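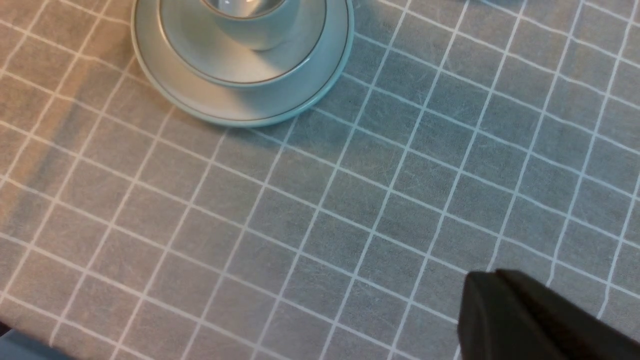

Setting a Small Table: Cloth, Backdrop and Dishes
Lourenço Esteves
May 2022

The purpose of my project was to learn how to prepare a small table so that dishes look clear and calm on it. In the design course we had already made drawings of table settings, but a drawing is patient and a real table is not. A cloth slides, a glossy bowl takes the light of the whole room, and a background that seemed neutral suddenly gives its color to everything. I wanted to work with these problems by hand and write down what I learned.

The project had the working name Clekura. I chose the name in the first week, when I still planned to design the dishes too. This part was too big for one semester, and my teacher advised me to stay with the table. The name stayed.

1. The cloth

I compared three cloths. The first was plain white, and the white dishes almost disappeared on it. The second had a flower pattern, which I liked very much, but the eye went to the flowers first. The third is the gray one with a grid of thin white lines, and I used it for all the final settings.

The grid has one practical advantage. When a dish must return to its place after washing, I can find the place again by the lines. It has also one disadvantage: every small crease becomes visible, because a line that should be straight begins to wave. I ironed the cloth on the back side and smoothed it with the flat hand from the middle to the edges. It is still not perfect. After some time I accepted small waves, as a cloth in a home has them also.

The pale blue-green cup and saucer were the easiest pieces for this cloth. Their color is soft and the gray does not fight with it. The saucer has a thin darker line near the edge, and a second one around the middle part where the cup stands. These round lines against the straight lines of the cloth make a nice contrast, and I did not plan it.

The light was more difficult. Yellowish light makes the same gray cloth look beige, while in cooler light it looks almost blue. In my first notes I wrote that the cloth "changes color", and I spent one afternoon looking for a stain that did not exist.

2. The backdrop

For the background I used a large green cloth. It hangs down to the floor, and it was chosen so that the background can later be replaced on the computer. My classmate Jia needed this for her own report about catalog pages, and we agreed to share one setup.
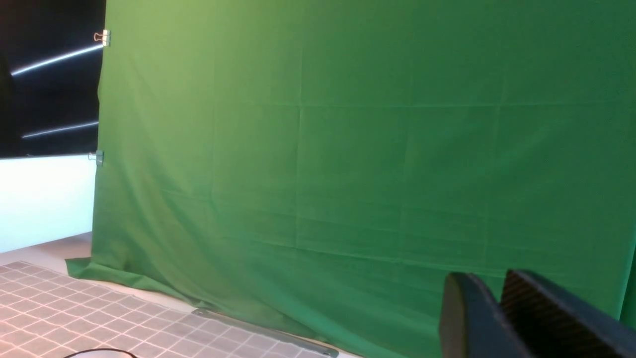

The cloth was stored folded, and the folds are stubborn. Steam would help, but we had no steamer, and the household iron is too small for such a piece – I stopped after the first corner. For hanging we used metal binder clips on the side edge. They are cheap and do not leave holes. The weak point is the fabric between two clips, which likes to sag and makes diagonal ripples. Next time I would put the clips closer together.

Also the bottom hem needs attention. If the cloth is too long, the rest of it lies on the floor, and a person can step on it. I would fold it under before starting.

3. The bowl and the spoon

The white bowl with the thin black rim was the piece I tried in the most positions. The black line is important, for without it the edge of the bowl would be weak against a light surface. The inside is glossy and shows a reflection of the light above. I tried to remove this small bright point by turning the bowl, and it only moved to another place. 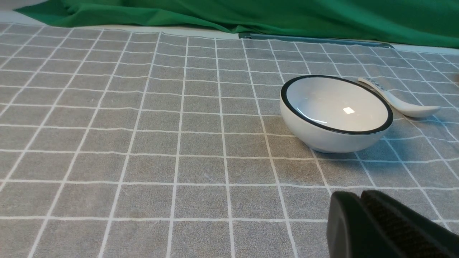 For the spoon I tested a parallel position, straight beside the bowl, and a diagonal one behind it. The parallel position is correct for a dinner, but it looked stiff with only two objects. The diagonal position is more relaxed, and I prefer it. One mistake I noticed late: a small label was still on the handle of the spoon. In August I will repeat this setting for the exhibition, and labels will be the first line in my checklist.

4. What I would change

I would begin with fewer dishes and spend the first week only with cloth and light. I would also write the notes on the same day. Some of my early pages say only "better than before", and now I cannot say better than what.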